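3.2 Collecting the drumming demonstrations

Of all the tasks in the Honduvow collection, the drum took us the longest to get right, and we would like to spend a little time on it here in case it saves another group a few weeks. The operator guides the arm through picking up a stick, bringing it over to the drum and striking the head, and the whole run is saved along with the wrist and table views. Estrella Gallegos recorded most of the runs in June, and over time she settled into a gentle, unhurried way of moving that the policy seemed to learn from quite happily. Figure 2 gives both views.

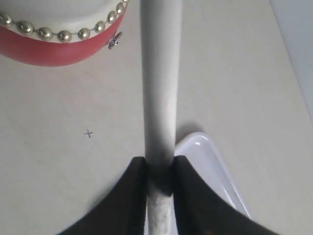
3.3 Layout and resets

Between runs the drum goes back to the left and the tray to the right, with both sticks lying in it and a good stretch of bare tabletop in between. We left the tray at a slight angle on purpose and let it drift a little from run to run (we had tried lining it up square in our Stolilholm pilot, and the policy became rather too fond of that one pose!). A small cross on the table gives the operator something to judge distances by. 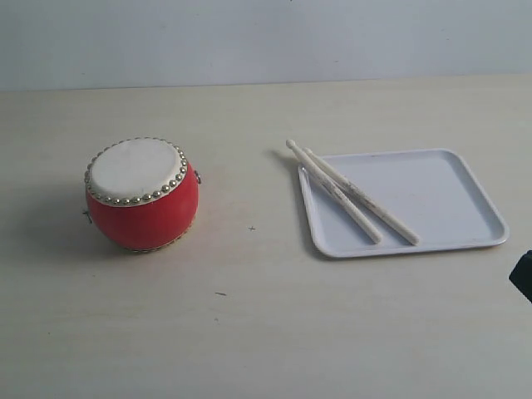

Figure 2. The drum task from the wrist (top) and from the table camera (bottom).

The sticks gave us more trouble than the drum did. They lie close together and nearly parallel, so a grasp that is slightly off can easily nudge the second one, and 17 runs had to be set aside for that alone. We kept them in a separate folder, and Estíbaliz Salcedo later went through them by hand, noting the moment at which each grasp went wrong. In the end we had 268 usable runs of this task, out of 3,173 in the full collection, and we held back 80 of the 268 for testing. We would have liked a second drum as well, with a different color and a wider head, but that will have to wait for the next round of recording. The settings for the arm and the gripper are the same as in Section 3.1.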